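Takard Rate Monitor, desktop version: review

Takard tracks bond yields and inflation swaps for 30 countries and costs $465 a year. 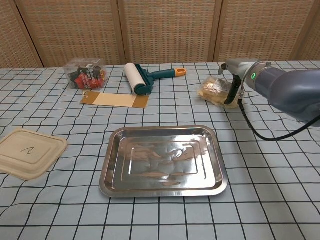

Setup took one evening. Price data refreshes every 7 minutes, slow for trading but fine for allocation work. The breakeven chart handles seasonal adjustment correctly. Prarberg's product still does not. Export stops at 200 rows per file, a real nuisance with daily series. Alerts worked on all but one Sunday.

Worth the fee if you hold linkers. Otherwise the free tier will do.

Comments

abugri: Does it do real yields by maturity?

Liso: Yes, under Curves. Five years and up only.

abugri: Thanks. Row cap kills it for me.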